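CAN THEY DO THE CHORES YET?

Short answer no. Longer answer, getting there, and quicker on some things than I'd have bet back in June.

Got out to the Skov floor for an afternoon. Concrete underfoot, cables everywhere, watch your feet. The question I keep getting from readers is when a machine will hang up a coat, wipe a desk, put the shoes away. So that's what I asked. Got a different answer from everyone, depending which bench they stand at.

Where it stands, from my notes:

Picking up a thing and putting it down someplace else: mostly fine. The Nodard arm did cups and boxes all afternoon, 9 good tries out of every 10 or so they tell me, and I saw nothing to argue with.

Cloth: bad. A jacket on a table is one problem, a jacket going onto a peg is a whole other one. Collar slips, sleeve drags, peg gets missed. Their score on coats last month was 53 percent and that was with the jacket laid out nice first. My kid does better and my kid is not trying.

Floor stuff: slow. Bending, reaching under, getting hold of small things. Easy for us, a real pain for them.

Most of the work right now is people doing the chore by hand, with a gripper, over and over, so the software has somthing to learn from. Around 700 runs per chore before Fokgate will even bother training on it. Tiring to watch, worse to do. Arms get heavy. Everybody wants the desk jobs.
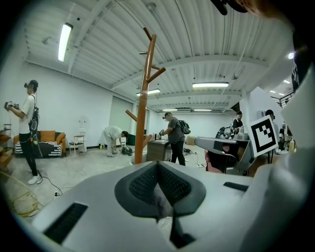 Coat rack in the middle, handheld grippers out, desk work going on to the right of it.

Samura takes the other road, no handheld work, all simulation. Cheaper for sure. But their demo reel has 2 chores in it and both are stacking, so make of that what you want. I asked for coats. Still waiting on a reply.

What would I buy today? For a shop floor, sorting and moving boxes, sure, if the boxes are all alike and somebody is close by to unstick it. For the house, nothing. Not at these prices and not with my stairs.

Going back when the new fingers are in, supposed to be softer and better on cloth. If you have a chore you want me to ask about send it in, short please. Laundry folding is allready on the list, twelve of you sent that one.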